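So the tidy-up job is the one that finally caught me out. We've had the two arms in Morkdale packing tissues into a tub since September, and it was all going so well that I'd stopped hovering near the stop button (I know, I know). Then on run 12 the left gripper simply didn't let go. The log said open, the fingers said otherwise, and the arm carried on to its next spot regardless. 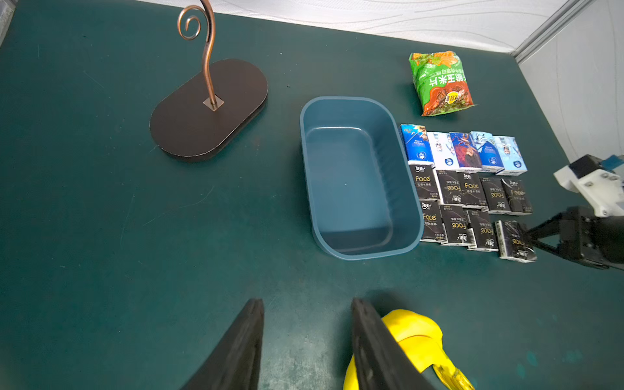

I hit stop, had a bit of a sulk and went through the settings. The grip timeout was set to 201, a leftover from the Flamwood job, so the software gave up waiting and just assumed all was well. Brilliant! I changed it, then made the arm check its finger position before moving off.

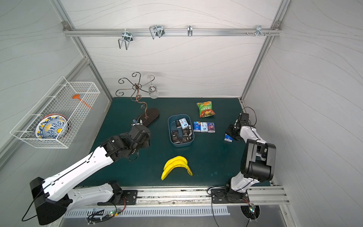 Masum wrote in the comments that a check like that should stop both arms, as the second one will happily swing into a stuck first one. Fair point, and it's in now. Run 13 was slower but I've kept the check anyway.
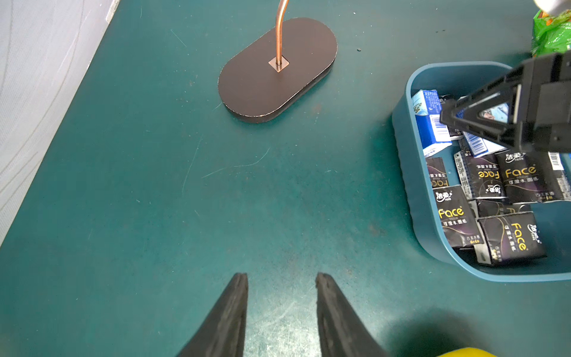 Tissues in the bin, gripper still over it

Next job is a louder alarm.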